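Nurneck Household Guide
Section 4: Setting up a folding surface and getting through one basket

Revised by Bienvenido Castillo, 02/09/2021

4.1 Before you start

The earlier version of this section, written for the Cabrera folding board, promised that a full basket could be folded and put away in 16 minutes. I have never managed it and I doubt the person who wrote it did either. Allow 30 minutes for your first basket, and don't start if you have to leave in the middle.

You need a flat, pale surface, a basket and somewhere for the folded things to go. You don't need the board. If you already own one, use it for shirts and keep it away from trousers.

1. Clear the surface completely. Mugs, post and chargers go elsewhere.
2. Wipe it with a barely damp cloth and let it dry.
3. Check that you have at least 60 cm of clear depth from front to back. The Nerurine leaflet says less will do. It will, for socks.
4. Put the basket at a back corner, on whichever side you don't fold towards.

Note: A white surface shows up stains and loose threads on darker clothes. It does nothing for white ones, whatever the leaflet says about "full visibility".

4.2 Trousers and other long pieces

Most guides start with T-shirts. I start with trousers, as they take up the most room and you may as well deal with them while you still have patience.

1. Lay the piece down with the legs pointing away from you. A slight diagonal is fine if your surface is short.
2. Take hold of the edge nearest you and give it a gentle pull. Hold a good pinch of cloth, more than just the hem.
3. Separate the legs and smooth each one with the flat of the hand, working outwards from the middle.
4. Look at the deep crease between the legs. If cloth is trapped in it, lift one leg and lay it down again.

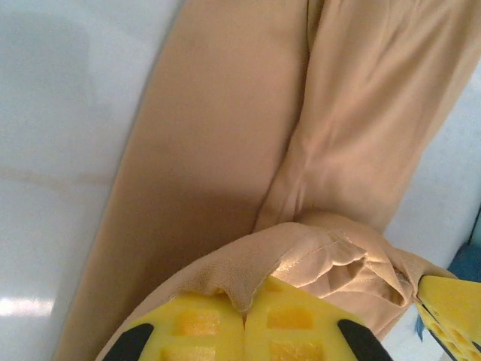
Fig. 4a. Tan garment laid out, with the cloth gathered at the near edge.

5. Bring one leg over the other, seam to seam where you can.
6. Fold in half lengthways, then in half again if your drawer is shallow.

Caution: Don't pull on a stitched edge to get rid of a wrinkle. You'll stretch the seam and keep the wrinkle.

There is a school of thought that says you should roll trousers. I tried it for the whole of April in the spare room at Trurnavcombe. Rolled trousers take up much the same space as folded ones and they wander about the drawer. Roll them for a suitcase if you like.

4.3 T-shirts

The old guide gave nine steps for a T-shirt. Five is plenty.

1. Spread the shirt flat. It doesn't matter much which way the collar points as long as you know where it is.
2. Pull the sleeves out from the body and flatten them.
3. Smooth out the larger creases. Leave the small ones; they come back by the time the shirt is in the drawer.
4. Fold one side in to the middle, sleeve included, then the other.
5. Fold the bottom up to the collar.

Note: The old guide told you to lay every printed shirt face down "to protect the design". I can't see what from. I lay mine face up so I can tell them apart later, and the only prints that have cracked on me were the ones that went through a hot wash. If a care label says otherwise, follow the label.

Keep everything you haven't reached yet in the basket. Tipping the lot out at the start is often recommended as a way of "seeing the job whole", and all it gives me is a smaller table.

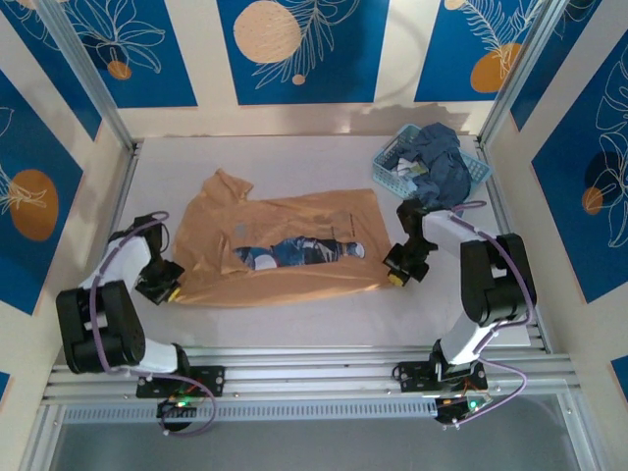
Take one thing out at a time, from the top. If a heavy piece such as a pair of jeans is on top, lift it out whole and look underneath before you drag it across, or small items will come along with it and end up on the floor. Jeans can be left till last if you prefer. They crease less than anything else in the load and they'll put up with the wait.

Caution: A basket heaped above the rim is overfull. Do it in two loads. The Nerurine leaflet suggests pressing the contents down, and I'd ignore that too unless you enjoy ironing.

4.4 Boxes on the same surface

Some readers use one table for folding and for boxed things on their way to a shelf. The old guide said this was "perfectly compatible". I am less sure. Cardboard sheds dust, and a box put down on a clean shirt leaves a dent you can see across the room. If you must share the table:

1. Finish the garment in front of you and move it off.
2. Bring over one box only.
3. Hold it by two opposite sides. Don't trust a printed flap.
4. Set it down with the lettering facing you, so it can be read without turning the box again.

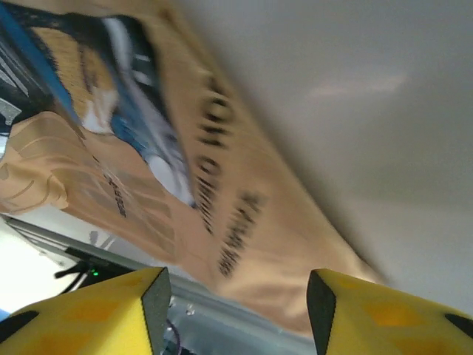 Fig. 4b. Tan box with a blue stripe along one edge.

5. Move the box to its shelf, then wipe the surface before the next garment.

Note: If the box is going to hold folded clothes, line it with clean paper first. Scented liners are sold for this. After 30 days in a cupboard I couldn't smell ours at all.

4.5 If it goes wrong

The pile leans: you have folded to different widths. Refold the bottom two and leave the rest.

Shirts come out lopsided: the sleeves weren't flat at step 2.

The drawer won't shut: no fold will fix that. See Section 5, which deals with getting rid of things.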